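2021-08-13
By Azadeh Jafarzadeh

Every August the Kesville football team gets bigger, faster and hungrier, at least according to Kesville. This year's story is the new offense, installed in March by a staff that says it will run a play every 20 seconds. I watched 4 practices. The tempo was real. So were the dropped passes.

Kesville lost to Clenness by 35 points last fall and gave up 324 yards on the ground doing it. Running more plays does nothing about that. If anything, a defense that couldn't get off the field will now get less time to sit down.

The coaches point to the line, which they say has put on weight over the summer. Maybe. Preseason weights are typed up by people who want to believe them.

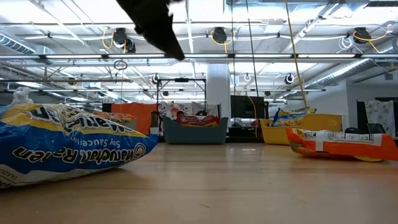 Then there is the schedule. Wuisan comes first, at home, and Wuisan has most of its starters back. Skumport follows, a long bus ride for a team that hasn't won there in years. The boosters have sold 600 season tickets anyway, and I don't blame them for hoping. I'd just like to see one third-down stop before I hear the word "title" again.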